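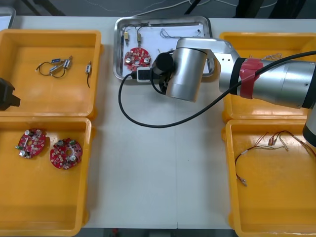 Ticket: parts ending up in the wrong orange bin
Opened by: Kusum Saxena
Product: Podden sorting bins, set of four, with steel tray
Status: Waiting on customer

Kusum Saxena, Thursday, 9:40 am
Hello, and thank you for taking this one on! We take apart small electronics for reuse, and we bought your orange bins in September to keep the pieces separate on the bench. I should say first that we like them very much – they wipe clean in seconds and the color is cheerful on a gray morning. We keep two on each side of the steel tray. The round red boards go in one bin, the small parts with leads go in another, and the tray gets a sheet of white paper so the little things show up.

The boards are no bother at all. My trouble is with anything that has a wire on it. Thin leads curl up and catch on the rim, and when somebody lifts one piece, two more come along for the ride and drop wherever they please. Last week we had 50 pieces to go through again by hand, which was nobody's idea of a nice afternoon. Is there a lid or a divider for this size?

Vibeke Kragh, Podden support, 11:15 am
Hi Kusum, what a nice message to find in the queue, and I'm sorry about the afternoon you lost. There is no lid for the shallow size, I'm afraid. Could you tell me how the longer wires are stored, and whether the bins are ever set one behind the other with the rims touching?

Kusum Saxena, 1:05 pm
Yes, they do touch! I hadn't thought of that. The longer wires, the twisted red, black and yellow-green striped sort, go in loose, just as they come off.

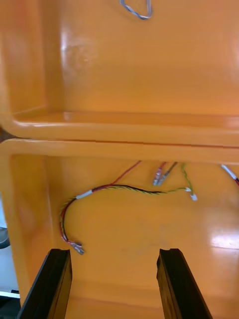
I can leave a gap between the bins easily enough, there is room on the table. Would you coil the twisted ones first, or cut them down? We would rather keep the length if we can, as it is much more useful to the people who take them from us.

Vibeke Kragh, 2:30 pm
Please don't cut them on our account. I would coil each one around two fingers, tuck the end in, and lay it flat. For the thin leads, try a smaller batch on the paper, and ease them apart there before they go to a bin. A gap about as wide as your hand between the rims should do.

Kusum Saxena, 4:20 pm
Lovely, we have moved the bins apart and I'll start the coiling with tomorrow's batch. Please keep the ticket open until I've been through a full one, and I'll write again then.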